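Getting your club's first hand-held gripper demos

So your club has a gripper, a box of batteries and a deadline. Good! Our Hollen club spent the whole spring teaching an arm to handle cloth, and I want other school teams to have as much fun with it as we did. You don't need the arm for any of this part. You only need the hand-held gripper, a spare hour and some laundry.

What to have ready

- the gripper, fully charged, with both finger pads on tight
- a few plain cloths, hand towel size or bigger
- a bed, couch or low table you can walk up to
- a notebook (ours is already falling apart)

Step 1. Check the pads

Squeeze the handle slowly and watch the fingers close. They should meet evenly from top to bottom. If one pad sits crooked, peel it off and stick it on again before you record anything. We lost 115 clips to a crooked pad in May and I'm still a little sore about it.

Step 2. Pick one small task

"Fold the laundry" is way too big! Start with "pick up the corner and lay it on the other corner." Once the Butora-level kids (that's our beginner group) can do that smoothly, add the second fold.

Step 3. Move like you mean it

Come in from above, open, pause for a beat, close, lift. Go slower than feels natural. Keep your free hand out of it completely, even when the cloth slides and you're dying to help. A clip where you miss and then try again is fine, so keep it.

Step 4. Change things up

Toss the cloth down a different way every time. Switch beds, switch sheets, open the curtains. Our first 400 clips were all on one gray table in the Thygesen building and the arm got totally lost anywhere else. After that we sent the gripper home with a different student each week and things got much better.

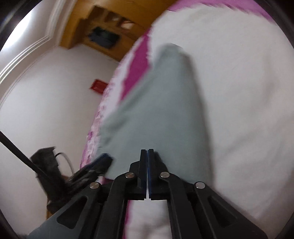 Patterned sheets are great practice, by the way, and so are big soft surfaces that give a bit when you press down. Let the cloth bunch up sometimes. The folds are where the fingers have to work hardest, and a thick fold feels really different from a single layer when you squeeze.

Step 5. Name and sort the same day

Task, room, your initials, clip number. Do it before dinner! We ended up with 238 good ones for the Jalent meet, and finding them was easy.

Last updated: May

Comments

padsandgears: Do you re-stick the pads or buy new ones? Ours get linty fast.

robomom2003: My daughter did this on the guest bed all weekend. She wants to know if pillowcases count as cloths.

tinbucket: Step 5, yes. We skipped it last year and it hurt.

Contact the club | © Hollen Robotics Club | Back to top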